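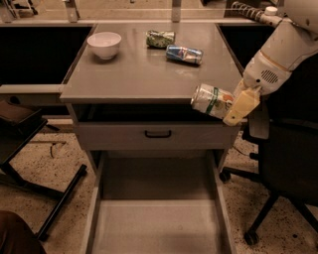

Last updated: February

To: Maeve Ó Súilleabháin, Clakgate Equipment Fund
From: Gearóid Moriarty, Hayes site
Re: Arm purchase, progress and money

Maeve, you asked for a short report with fewer adjectives than the last one. I've done what I can.

The loan arm from Drello is still with us and the tidying trials continue. The task remains cans off a desk, which I realise is not what the board pictured when it read "manipulation programme" in our application. It is a good purchasing test all the same. Cans roll, they dent, and a gripper that copes with a full-price one may have other ideas about one that's been stepped on. Sorcha Egan has asked every vendor to quote against the same job, and the quotes have become noticeably more modest as a result.

We are down to two suppliers. Drello's price includes the gripper and training for four staff. Clinarik's is lower until you add the gripper, the mounting and the freight, at which point it is higher. Conall Dunne has put both on one sheet in the same currency, a courtesy neither vendor had thought to offer us.
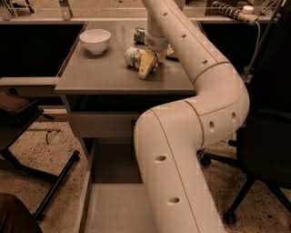

Desk trial at Hayes, with the gripper down at a can lying on its side.

Spending so far is under budget, mostly through our not having bought anything. The one overrun is electrical. We had planned to run everything off the existing power at the back counter, and Garnet Leclerc's view of that plan was brief. His quote for proper outlets is attached, and I'd like to move it across from the travel line, where it won't be missed.

Furniture is also under review. The office desks were free and look it, but they are the sort of desk our users own, so I propose we keep them and spend nothing. Please enjoy that sentence, as there are few like it in the attachment.

Spares are the real question for next year. Drello recommends holding two sets of gripper fingers and quotes over five weeks for delivery. I have budgeted for both sets. If you want savings, please take them from the service contract, which can be bought a year at a time, and leave the fingers alone.

Still needed from you:
- a yes or no on the electrical transfer
- the fund's view on leasing, if it has one
- a signature on the loan extension, before Drello remembers it wants its arm back

Gearóid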